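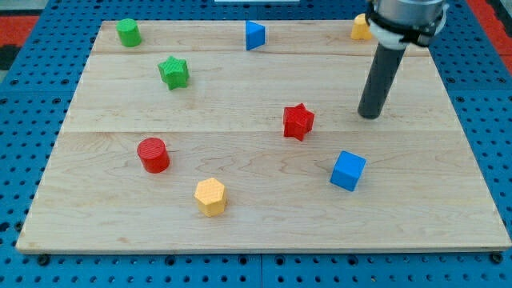

Gornance Community Water Metering Program
Progress report to Voltow, second reporting period
Submitted by Diane MacLeod, program manager

1. Status

The program is on schedule for meter installation and behind schedule for leak repair. Of the 2,376 service connections in the project area, 2,000 had a working meter and a confirmed account record by the end of April. The balance lies mostly in the Ilo district, where the old connection boxes are too shallow for the standard fitting. A low-profile bracket has been ordered and installation there resumes on delivery.

2. Meter readings

Readings are taken monthly on foot. Handheld units replaced paper sheets at the start of the period, and transcription errors have dropped enough that the second check is now done on a sample of each route. One route in the Çınar district is still read on paper – the handheld loses its signal in the lower streets and does not store readings reliably until it reconnects. The supplier has sent a firmware update, which is being tested.

3. Leak detection and repair

The night flow survey identified 206 suspected leaks. Most are on the customer side of the meter, between the box and the house, and fall outside the utility's repair obligation under the current bylaw. Owners have been notified by letter. Response has been slow, and we propose a small repair subsidy for the next period, paid from the unspent training line.

On the utility side, the repair crew worked through the larger leaks first. Two valve replacements on the Çınar main were postponed when the isolation valve upstream would not close fully. That valve must be replaced before either job can proceed.

4. Budget

Spending is below plan. The underspend comes from the postponed valve work and from training, where two sessions were merged. Fuel costs are over plan and will stay over.

Roughly 30 percent of the repair line remains uncommitted. We request approval to carry it forward.

5. Next period

– Complete installation in Ilo.
– Replace the Çınar isolation valve, then the two postponed valves.
– Move the last paper route to handheld reading if the update passes testing.
– Repeat the night flow survey on the same zones, with the same pressure settings, for comparison.

Decisions needed from Voltow: the carry-forward in section 4 and the subsidy in section 3. The crew schedule for the valve work is set each Tuesday and can be adjusted once these are received.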